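Speaker notes – Sorting and keeping raw footage when you are a very small team
Talk for the regional filmmakers' evening, May

Slide 1. Title

Say thank you to Stella Athumani for the invitation. Say my name slowly. English is my third language, so please raise your hand if I say something that is not clear.

Slide 2. Who we are

We are two people, me and Samah Bennani. Samah does the sound and most of the driving. We make short nature films, mainly rivers and wetlands, and our longest project is Prurano. It is a film about one valley through four seasons. We had planned one year of shooting. It became three.

Slide 3. The problem

After the second winter we had 1,291 clips from the valley. They were on 7 drives. Some drives had names like "new" and "new good". I wanted one shot of mist over the weir and I looked for it two evenings. (Pause here, people usually laugh.)

The shot was in a folder called Batteries.

Slide 4. What we changed first

We stopped naming by subject. Now each folder has the place, the season and the card number, in this order. The colour of the tape on the card box is the season. Green tape is spring, also when it is snowing in spring.

We copy every card twice before anybody eats dinner. One copy stays in the car and one goes in the tent. Samah does not like this rule but she follows it.

Slide 5. Previews

Show the Yuen cut, 50 seconds, no music. Check that the sound is on for the river.

This is ungraded footage. I leave it grey and flat on purpose. When we send previews to a broadcaster, we write on the first card that there is no colour work, because once an editor wrote back and asked if our camera was broken.

Slide 6. Clear things
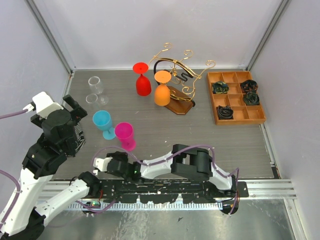

Stemmed goblets on a grey wood-grain tabletop, clear glass and light blue.

Clear things are difficult. Water, ice and glass all take the colour of what is behind them, and if the background has nearly the same tone, the edge goes away. In the valley I had this trouble with thin ice on the side channels. You stand there, you see it very well with your eyes, and on the monitor there is only mud.

My advice is to move yourself before you change any setting. One step to the side is often enough to find a darker bank behind the ice.

Slide 7. The catalogue

For the catalogue we use Plallura. I am not paid to say it. A simple spreadsheet is also fine. For each clip we write four things:

Where the camera stood
Which way it looked
What the wind was doing
One word for the feeling

The last one looks silly but it is the column I search most. "Waiting" gives me herons.

Slide 8. Money

We spent roughly 3,000 dollars on storage in the whole project. Go quickly here. If someone asks, the table with prices is at the end of the handout.

Slide 9. Questions

If there are no questions, ask Stella about her archive – she has tapes from before my time and she likes to talk about them. Leave the email address on the screen. Take the adapter back from the projector!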